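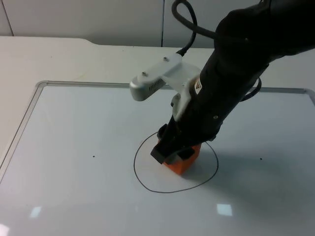 Skerilum CRM, self-hosted edition: review
Posted 10/29/19

Skerilum sells its CRM as a hosted service and as a package you install on your own server. This review covers the second. I ran it from June on a two-core virtual machine, with 13 user accounts and a contact list moved over from Arnutel.

Installation

The installer checks the database version, PHP extensions and folder permissions before it writes anything. It stopped once on a missing mail extension and picked up at the same step after I added it. The scheduled job that sends reminders has to be set up by hand. The manual covers this on page 82, well after the chapter that assumes it is running.

Import

CSV only. Field mapping can be saved and reused. Duplicate matching works on email address or phone number but not both at once, so I ran the import twice and merged the remainder. Notes came across with line breaks removed. Linked documents did not come across at all and were attached again through the API.

Daily use

List views load quickly and filters can be shared between users. The quote builder handles two tax rates per line. Custom fields are limited to 8 per module in the base license – tight for anyone who tracks service contracts.

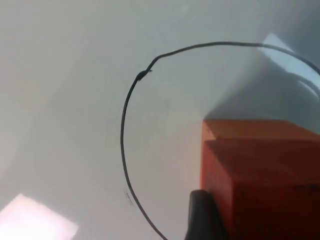 Loop of thin dark wire on a pale work surface.

Permissions are set by role, then by team. A user in two teams gets the wider set of rights, and there is no screen that shows the result. I kept a spreadsheet.

Mail sync

IMAP works. Threads are matched by subject line, so two customers who both write "Invoice" can end up in the same thread. The Nokach connector fixes this but is licensed separately and needs its own update cycle.

Support

Tickets go to Rezaei, the regional partner. Replies were accurate and came by the next working day. Upgrades between minor versions kept my custom fields but reset the PDF templates – export them first.

Rating: 8 out of 13 on my usual checklist. Points lost on import, mail threading and permissions.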